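Trivberg Recipe Cards

A plain text collection of household recipes, copied from handwritten cards and typed sheets. The set has 154 recipes and is meant for people who work on recipe parsing, unit conversion or the history of home cooking. You can also just cook from it.

What is in the folder

recipes.csv has one row per recipe, with the title, the number of servings, the source box and the year if the card gave one.
ingredients.csv has one row per ingredient line. The amount, the unit and the name are in separate columns, and the line as written is kept in a fourth.
steps.csv has one row per step, in order.
notes.txt holds the remarks people wrote in the margins, with the recipe id in front of each.

All files are UTF-8 with commas as separators. Empty cells mean the card said nothing. We did not use zero or "none" for this.

Where the recipes come from

The cards came out of five recipe boxes lent by families in Alemneh. Yaqin Tang collected the boxes and wrote down what the owners remembered about them. Two boxes are mostly baking. One is nearly all pickles and preserves, so vinegar and sugar show up far more often in this set than they would in a general cookbook.

Every owner agreed in writing to the release. Family names and addresses on the cards were replaced with [name] and [place] before the files left our hands. First names in recipe titles were kept, as the owners asked.
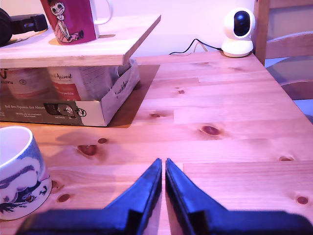 Typing was done by Shiyu Hao and Wenjie Han. Each card was typed twice, once by each of them, and the two versions were compared line by line. Where they differed, Yulan Qian went back to the card and decided. Spelling was left alone in the original line and corrected in the name column, so "brocoli" and "broccoli" both turn up depending on where you look.

Units

Amounts are given as they stand on the card. We added a grams column where the conversion was safe — flour, sugar, butter, rice and salt. A cup of flour was taken as 120 grams throughout. "A glass," "a handful" and "butter the size of an egg" have no gram value and never will in this set.

Oven temperatures are in Fahrenheit if the card was in Fahrenheit. Cards that only say "slow oven" or "hot oven" have the words in the temp_text column and nothing in temp_f.

Known problems

Recipe 88 stops after step 4. The second card is missing.
Recipes 31 and 112 are the same plum cake from two different boxes. Both were kept.
Some canning times on the older cards are too short by present standards. Do not can from this set without checking the times against a current guide.
The year column is blank for most rows.

Changes

Version 1.2, November: fixed swapped unit and amount cells in the pickle recipes, added notes.txt.
Version 1.1: grams column added.
Version 1.0: first release.

License and contact

The files are under CC BY 4.0. Please credit "Trivberg Recipe Cards" and give the version number. Corrections go to Aiguo Guo through the issues page — the recipe id and the row are enough.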